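Looking after the two-armed table cell: your questions answered

We get asked the same things quite a lot, by new starters and by the other teams who borrow the cell at Arnwood, so Marlene Kramer and I have gathered the answers on one page. If you're in a hurry, skip to the question you need. If you have a cup of tea on the go, do read the lot, as the answers lean on each other a bit.

Do I need any training before I touch it?

Yes, but please don't let that put you off! It takes one morning, and Marlene runs it whenever there are 3 people waiting (sooner if you ask nicely). You will learn how to switch the cell on and off, how to move the arms by hand with the drives off, and where the stop buttons are. Changing the fingers or opening a gripper housing comes later, and you'll do it alongside one of us the first time.

What should I look at before switching on?

Start at the bases and work outwards. Put a hand on each arm's base and see that it's firm, then look along the joints for anything caught in the black ribbed rings. Bits of film and tissue do find their way in there. After that, run your eyes down the cables, which come off the gripper housings and go back along the outside of each arm. They need a good loose loop near the gripper so the wrist can turn all the way round. A loop that looks untidy to you is very likely just right, so please resist the urge to tie it back. We had a lovely neat pair of cables in the cell once, thanks to a well-meaning visitor from Pukholm, and we spent most of a day finding out why the right wrist kept stopping halfway.

What do the arms practise on after a service?

Light, awkward, everyday rubbish, for the most part. Clear film, tissue, card, a drinks bottle. Anyone can get a gripper to close on a wooden block, and it tells you very little about how the fingers are meeting. Film is much fussier. If the tips are even slightly out of line it slides or folds away from you, and tissue shows you straight away when the closing force has been left too high.

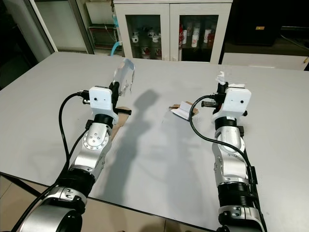
We run each arm by itself first and then both together, at the slow speed, and only go up to working speed when the slow run has gone through without a stop. Write the result in the log either way. A run that stopped is more use to us than a blank line.

How often do the finger covers need changing?

When they're worn, I'm afraid, and I know that's a slightly annoying answer. Look at the covers every morning under a decent light. You want the raised nubs to feel the same all along the finger, and the holes to be the same shape at the tip as they are further down. When the tip starts to feel smooth, change both covers on that gripper, even if its partner looks fine. One new and one old will pull things sideways as they close.

As a backstop, we change them at 36 hours of running whatever they look like. Bergþóra Baldursdóttir worked that out from the old logs, and it has held up well.

How do I fit a new cover?

Arm parked, drives off, gripper open. Peel the old cover towards the tip, wipe the finger with a dry cloth and let it alone for a minute. Ease the new one on from the tip, a little at a time, keeping the rows of holes straight as you go. If they start to spiral, take it off and begin again. It's tempting to twist it straight at the end, but it will only creep back round once the gripper gets to work.

Then look down between the fingers from the wrist view on the screen. The gap should be open and clear, with no loose edge poking into it.
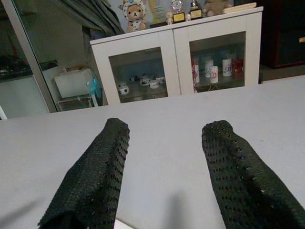

Close the gripper slowly on nothing, three or four times, and feel the tips again. Spare covers are in the Illetti box, in packs of two. If you open the last pack, tell Marisol Wojcik the same day, as they take a while to come.

Can I clean the arms with the kitchen spray?

Please don't. A barely damp cloth for the silver parts, a dry one for the black rings and the white housings, and nothing sprayed anywhere near the cable sockets. The tabletop is a different matter and you can be as thorough as you like with it, so long as it's properly dry before you start.

One arm seems to be reaching slightly short. Is it broken?

Very probably not. Nine times in ten the arm has lost its place by a hair, and it wants setting to its home position again. Park both arms, choose "Set home" from the service page and follow it through. Do the left arm and the right arm even if only one is misbehaving. If it's still short afterwards, stop there and fetch Cletus Delacroix, who looks after the joints and would much sooner be fetched early.

What do the numbers in the log mean?

The first is the run number, which is 1,307 as I write this. The second is the closing force setting, and for ordinary work it should read 96 on both grippers. If you find anything else there, somebody has been doing a special job and forgotten to put it back. Change it, initial it, and carry on.

Has anything changed lately?

A few things, yes. The latest note is copied here so that you needn't go hunting for it.

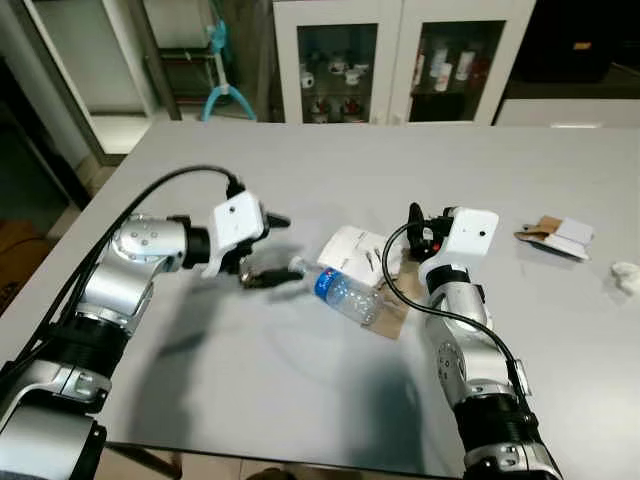 ARNWOOD, April 1, 2021

The bottle check is now part of every service, for both arms. Lay the bottle on its side on the table, away from the edge, and have each gripper take it in turn at slow speed. Please use an ordinary thin-walled one with its cap on. Mark Anthony Marquez has moved the old Pettigrew stand out of the store, so if you were used to hanging the spare cables on it, they are on the hooks by the door for now. The slow-speed setting comes on by itself after a restart, and you will need to turn it off by hand when you've finished your checks.

Who do I ask if my question isn't here?

Marlene for anything about training or bookings, Cletus for joints and noises, Marisol for spares. For cables, come and find whichever of us is nearest, and leave the arm switched off until we've had a look.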